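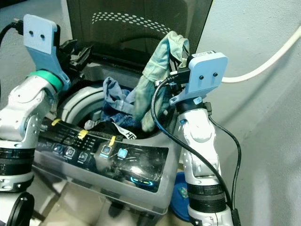

Chapter 7
Cloth, Water, and the Household Week

If you have lived in more than one home, you will already have noticed that every family has its own rhythm for keeping clothes clean, and that each is quite sure its own way is the natural one! In this chapter we will take our time over that rhythm: where it came from, who carried it, and how it changed when water began to arrive by pipe.

We begin in Lornden, a mill town where, for the better part of 100 years, families shared two wash houses by the river. A household was given its turn and kept to it, rain or shine, and a turn missed in January might mean 19 days of waiting. People planned weddings (and quarrels, we suspect) around the wash.
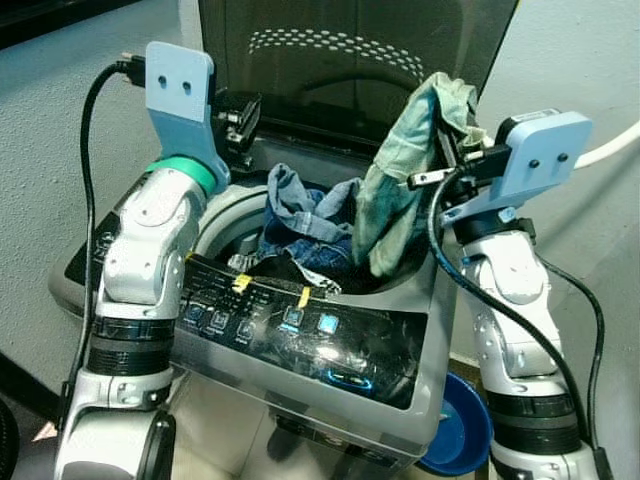 From there we go on to Plendton, where the pipes came early and the shared houses closed one after another. You might expect that the work simply shrank. It did grow lighter on the back — nobody missed hauling buckets uphill — but families soon owned more clothes and washed them more often, and the hours were slow to come down.

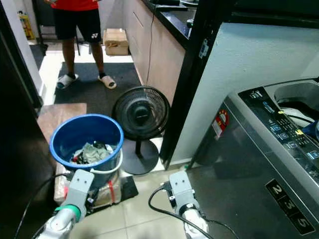

Storage and carrying deserve more attention than they usually get. Before anything can be washed it has to be gathered, and the vessel for gathering is often whatever stands nearest. A blue plastic bucket with a wire handle, piled with gray, white, and dark fabric, does the same job as the lidded willow hampers of old Vostitz, which we will meet in Section 2. As you read, keep a short list of the containers in your own home and what each one holds. You will need it for the first activity.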